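Tistgate Wrist Grasps
Data card, first public version, Monday, April 15, 2019

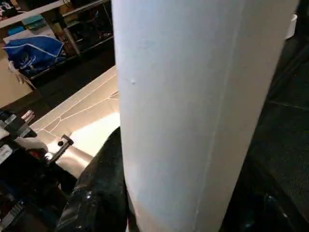
Wrist view, white cylinder between the fingers.

What it is: 131 grasp attempts by one patient arm, recorded for training a policy that picks things up and, on good days, keeps them.

Collected in March at the Atville lab by Margaux Rey and Ghada Masri, who took turns driving. Their styles differ. Ghada closes the fingers early; Margaux closes them eventually. The driver is noted per episode in operators.csv.

Contents
- wrist frames, gripper width, joint angles
- success label, set by hand after each attempt
- 27 episodes held out for testing – please leave them that way

Known problems
Large objects fill most of the wrist view, so a model gets little else to go on. Backgrounds are cluttered and we did not tidy them. In 3 episodes the gripper width log stops early; these are flagged, and we have stopped looking for the bug.

Not suitable for: anything fragile, or anything you own.

Questions and complaints to Paula Anghel. Complaints about the labels go to Margaux, who already knows.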